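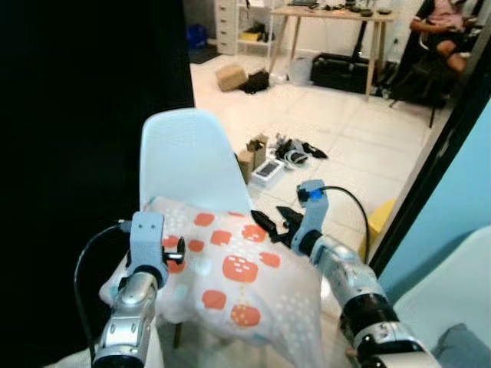
Both grippers on the cloth, over the blue chair.

I spent most of this week on the part of the stack that decides when a grasp counts as a grasp. It's small code and I had put it off since November.

Until now the controller closed each gripper, checked that the fingers had stopped moving, and called it done. That works for a block. With cloth the fingers can stop on one layer, on two layers, or on nothing much at all, and the finger width hardly changes between them. The planner would then go on to the lift with one corner held and the other one lying on the seat.

The new check uses two things. The first is motor current after closing, averaged over 16 samples. The second is a short test tug of a few millimeters, with the wrist camera looking for the cloth to move with the fingertip. If both agree, the arm reports a hold. If they disagree, it opens, backs off and asks perception for a new corner.

Most of the trouble was in the last step. Our corner detector, Rirska, was trained on plain towels on a flat table. A printed cloth draped over a curved chair gives it plenty of edges that aren't cloth edges. It liked the outlines of the big orange-red shapes and would put a corner on one with high confidence. Nikau Bolger suggested masking by depth first and only then looking for corners, and that took care of most of it. I labeled 762 more crops over three evenings for the rest. I don't want to do that again soon.

The other fix was in the planner. The two arms used to be planned one after the other, so the left would finish its tug while the right was still on the way in, and the cloth slid. Now they share a clock and wait for each other before the tug. It costs a bit of time per cycle and I can live with that.

I ran 57 trials with the new build. The logs are on the Addo server under my name if anyone in the group wants them – the bad ones are tagged "slip" or "false corner". I haven't gone through the slips properly yet. A few look like a timeout in the current reader, which Tamsin Waaka is rewriting anyway.

Next is the fold itself. The release order is still hard coded, left then right, and I want the planner to pick it.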